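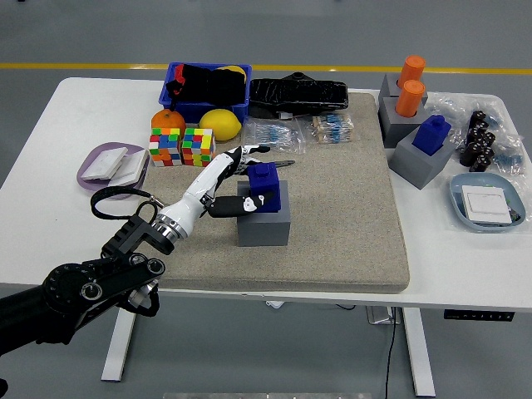

Ticket: Parts table, blocks and bases do not match the kit sheet
Status: open again
Product: Firnatska fit blocks, gray bases, Tivitz table mat

What was reported

The blue block won't seat the same way in every gray base. On some bases it drops in and stays put. On others it rocks, and a light push at the knob turns it a little. The person who opened the ticket blames the bases. I am not ready to blame the bases.

The kit sheet says every block fits every base. Kit sheets say a lot of things. This one also says the mat lies flat out of the bag, and ours spent four days under a stack of catalogs before it did.

What was tried first

1. Wiped the blocks and the openings in the bases with a dry cloth. No change that I would swear to.
2. Turned the block a quarter turn and tried again. Better on one base, worse on the next. Could be the block, could be the base, could be the person holding it.
3. Put the base on the bare tabletop instead of on the mat. The rocking got smaller. This is the only result so far I would bet money on.
4. Called Rorketti, who sold us the kit. They said the mat "should not matter." They did not say they had tried it. Asked for the drawing of the base and was sent the kit sheet again.

Measurements

The mat is sold as 300 by 372, which I take to be millimeters of usable area for the small size, but ours is plainly the large one and the label is gone. So that number is no use to us. Please stop quoting it in the comments.

The push test in the kit sheet calls for 300 grams. Ours let go at nearly that on the tabletop and well under it on the mat. One run each. I would not print that on a poster.

Other things on the table

Someone suggested the clutter is the problem. I doubt it. The orange, the lemon and the puzzle cubes are the usual odds and ends for the sorting job, and none of them has to touch a base. Same for the light switch panels in the purple tray. The two bags of resistors do sit on the mat, and a full bag can pull the felt if somebody drags it, so lift them. The little tool with the silver shaft belongs off to the side when you are working on a block. If a base lands on top of it you will get rocking, and it will have nothing to do with Firnatska.

The blue bin with the black fabric stuff stays at the back. I know it takes up room. It was moved to the floor once and we spent an afternoon looking for it.

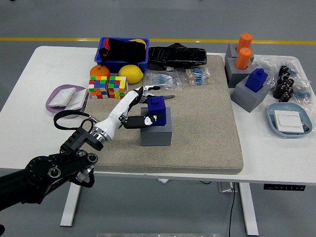
Page last changed: Saturday, 4:10 p.m.

Update after the second round

The three bases on the right were filled for this round, orange cylinders in the rear and middle ones and a blue block in the front. Those stand on the right side of the table. The base with the other blue block is on the mat. Keep that in mind before you compare them, because two of the comments below compared them anyway and came to a grand conclusion about bad molding.

The cylinders never gave trouble. That could mean the bases are fine. It could also mean a round part hides a sloppy opening, since you can't tell when it has turned. I lean toward the second but can't prove it.

Kuusisto sent a note saying the beige mat is a carpet type and "settles with use." Maybe. I asked how much use and have no answer yet. If settling were the whole story, the middle of the mat ought to be better than the corners by now, and I have not seen anyone check.

Still to do

- Swap the two blue blocks and repeat. Same base, same spot on the mat. If the trouble follows the block, we can leave the bases alone.
- Put a stiff card under the base on the mat and repeat.
- Repeat the push test more than once, with the pull straight sideways this time.
- Mark the bottoms of the bases with tape so we quit arguing over which is which.

Do not sand anything. Do not glue anything. Do not order new bases from Rorketti until the swap is done, whatever the discount says.

Workaround for now: do the block on the bare tabletop and leave the mat for the bags and small parts. It isn't a fix. Please don't close the ticket on it, as happened last time.

Related: Tivitz mat curls at corner (closed, no cause found)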